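5. Tarea «Recoger accesorios»: preparación y límites

Esta sección se aplica a los equipos Vetumano con programa doméstico instalado. Antes de continuar, complete el montaje (sección 3) y la calibración de fuerza (sección 4).

5.1 Qué puede esperar de esta tarea

La tarea consiste en tomar objetos pequeños de una mesa y depositarlos en una caja abierta. Para una persona es un trabajo de un minuto. Para una máquina sigue siendo uno de los más difíciles de la casa, más que llevar platos o doblar toallas, porque las piezas son finas, se enganchan entre sí y cambian de forma al levantarlas.

En nuestras pruebas internas de agosto se hicieron 1.311 intentos de agarre con bisutería, relojes y pulseras. En 813 de ellos la pieza quedó dentro de la caja sin ayuda. Los fallos se concentraron en collares y cordones. El programa sirve, por tanto, como ayuda supervisada. No está preparado para trabajar solo en una habitación.

PRECAUCIÓN: No utilice esta tarea con joyas de valor, piezas heredadas o collares cuyo hilo esté desgastado.

5.2 Preparar la mesa

1. Coloque la mesa de modo que se pueda llegar a ella al menos por un lado largo. Retire sillas y cables del suelo.

2. Si usa mantel, estírelo y sujételo por las esquinas. Los pliegues altos se confunden con objetos. Los manteles estampados son válidos, pero alargan el reconocimiento inicial.

3. Ponga una caja abierta, sin tapa y de paredes bajas, en la parte de la mesa más alejada de la pinza. Una caja de un color distinto al del mantel se localiza antes.

4. Reparta los accesorios delante de la caja. Pueden tocarse, e incluso montarse unos sobre otros, pero no forme un montón.

5. Compruebe que los dedos de la pinza lleguen a la pieza más cercana y a la caja sin empujar el borde de la mesa.

Nota: Las superficies de vidrio y los espejos no son compatibles con esta versión.

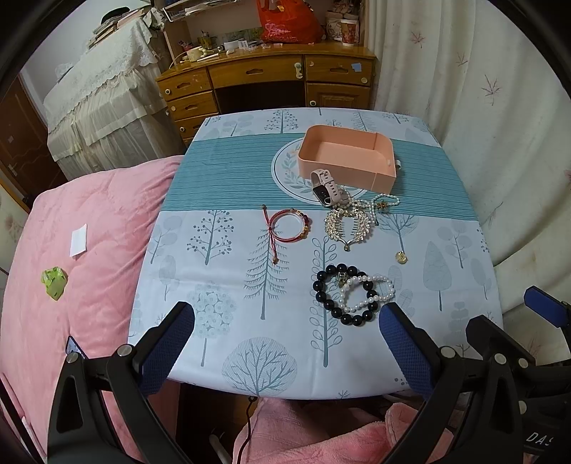
Figura 5-1. Mesa con accesorios antes de la recogida. Las perlas y la peineta se superponen, una combinación de dificultad alta.

5.3 Orden de recogida recomendado

El programa propone un orden, que usted puede modificar en la pantalla «Secuencia». Recomendamos el siguiente:

1. Reloj. Es la pieza más rígida y la que da menos problemas. Si está apoyado contra la caja, la pinza lo tomará por la correa. No permita que cierre sobre la pantalla.

2. Peineta. Debe salir antes que cualquier collar que tenga debajo. Seleccione «Fuerza baja». Los brillos pueden falsear la posición; si el contorno que aparece en pantalla no coincide con la pieza, pulse «Repetir lectura».

3. Pulseras de cuentas. Si hay dos superpuestas, empiece por la de arriba. La pinza levanta a menudo las dos a la vez, y el contador registra entonces una sola pieza.

4. Pulseras de cordón. Indique como punto de agarre el trenzado. La cola ajustable se escurre entre los dedos.

5. Collares. Déjelos para el final y permanezca junto a la parada de emergencia.

PRECAUCIÓN: Si un collar se engancha durante la subida, pulse «Pausa» antes de tocarlo. No tire de la pieza mientras los dedos estén cerrados.

5.4 Ejecutar la tarea

1. En el menú principal, elija Tareas > Dormitorio > Recoger accesorios.

2. Confirme en pantalla cada objeto detectado. Elimine de la lista los que no deba tocar, como teléfonos o papeles cercanos a la mesa.

3. Seleccione la caja como destino.

4. Pulse «Iniciar». El primer movimiento es siempre lento.

5. Al terminar, revise el mantel y el interior de la caja. Un collar puede quedar colgando por fuera y el programa lo dará por guardado.

Si una pieza falla 3 veces seguidas, el equipo la omite y pasa a la siguiente. Recójala a mano; insistir rara vez mejora el resultado y desgasta las almohadillas.

5.5 Lo que todavía no hace

- Desenredar cadenas o collares.
- Abrochar y desabrochar cierres.
- Clasificar las piezas por juegos o por dueño.
- Tomar pendientes pequeños, anillos planos y horquillas.

Modupe Adebisi, responsable de pruebas, mantiene la lista de piezas admitidas, que se amplía con cada actualización. Si desea proponer una, use el formulario «Nueva pieza» del menú Ayuda e indique el material y el tipo de cierre.

5.6 Mantenimiento después de la tarea

Limpie las almohadillas de los dedos con un paño seco. Compruebe que no queden hilos ni restos de brillo adheridos. Sustitúyalas cada 48 horas de uso efectivo, o antes si presentan cortes. Para el procedimiento de cambio, consulte la sección 8.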